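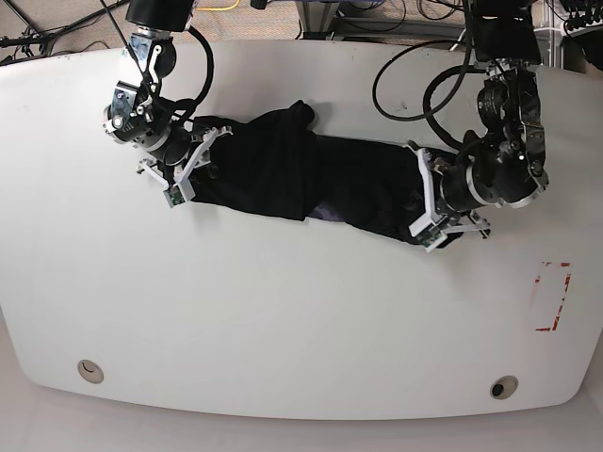

衣類回収事業、10月から受付窓口を拡大

ロモドモント地区生活環境協議会は、家庭で不要となった衣類の回収事業について、10月より受付窓口を従来の18か所から23か所に拡大すると発表した。新たに加わるのは、地区南部の集会施設3か所と、セーテル（Sæther）通りの商業施設2か所の計5か所である。これにより、これまで窓口が設けられていなかった南部の住宅地においても、住民が衣類を持ち込むことが可能となる。

同協議会によると、前年度の回収事業には延べ761世帯が参加した。回収された衣類の多くは地区内の福祉団体を通じて再使用に供され、着用に適さないものは工業用の拭き取り布や断熱材の原料として引き渡されている。一方、南部の住民からは、最寄りの窓口まで公共交通機関を乗り継ぐ必要があるとして、改善を求める意見が複数寄せられていた。

今回の拡大にあたり、回収品の運搬は引き続き株式会社クリデックス（Clidex）が担当する。各窓口からの引き取りは週1回、金曜日の午前中に行われる。商業施設内の窓口については、営業時間中であればいつでも持ち込みができるが、集会施設の窓口は午前9時から午後4時までの受付となる。

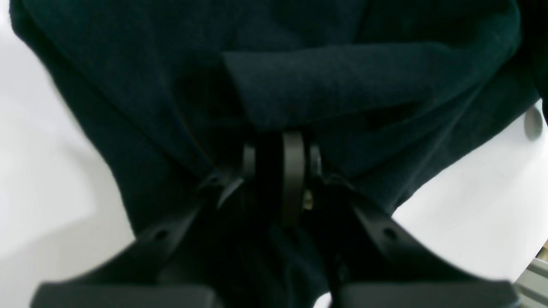 また、協議会は窓口の拡大に合わせ、受け入れ品目の基準を一部改定した。フリースをはじめとする合成繊維の防寒着は、これまで冬季に限って受け付けていたが、今後は通年の受け付けとなる。毛布、カーテン、布団類については従来どおり対象外とし、粗大ごみの収集制度を利用するよう求めている。下着および靴下は、未使用で包装された状態のものに限り受け付ける。

協議会のヘルゲ・ハウグラン事務局長は、「衣類の回収は、住民の皆様の継続的な協力によって成り立っている事業である。窓口の配置に地域間の差があったことを重く受け止め、今回の見直しに至った」と述べた。事業費については、本年度予算の範囲内で対応し、住民に新たな負担を求めることはないとしている。
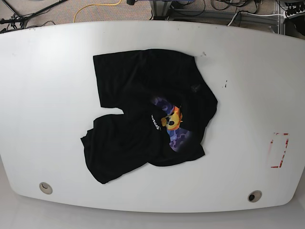
持ち込みに際しての留意事項も改めて示された。衣類は洗濯し、十分に乾燥させたうえで、中身の見える袋に入れて持参する。ボタンやファスナーを取り外す必要はない。黒い半袖のTシャツのように、しわが寄り、一部が折れ重なった状態の衣類であっても、アイロンがけは不要で、そのまま袋に入れて差し支えない。ただし、油や塗料の付着したもの、ペットの寝具として使用したものは、再使用と原料化のいずれにも適さないため、可燃ごみとして処分するよう協議会は呼びかけている。

選別作業は、これまでと同様にヨルヌス（Jornus）作業所で実施される。同作業所のエルサ・エンゲブレトセン所長は、窓口の増加に伴い搬入量が増えることを見込み、作業日を週3日から週4日に改める方針を明らかにした。選別後の衣類の一部は、作業所に併設された展示室において、地区内の住民に無償で提供される。提供を希望する場合、事前の申し込みは必要ないが、一世帯あたりの点数に上限が設けられる。

協議会は、新しい窓口の所在地と受付時間を記載した案内を各戸に配布するほか、地区事務所および図書館の掲示板にも掲出する。身体上の理由等により窓口への持ち込みが困難な世帯については、戸別の引き取りにも応じる。希望者は、引き取り希望日の前週までに地区事務所の生活環境係に申し出ることとされている。担当はエイリフ・ブローテン係長。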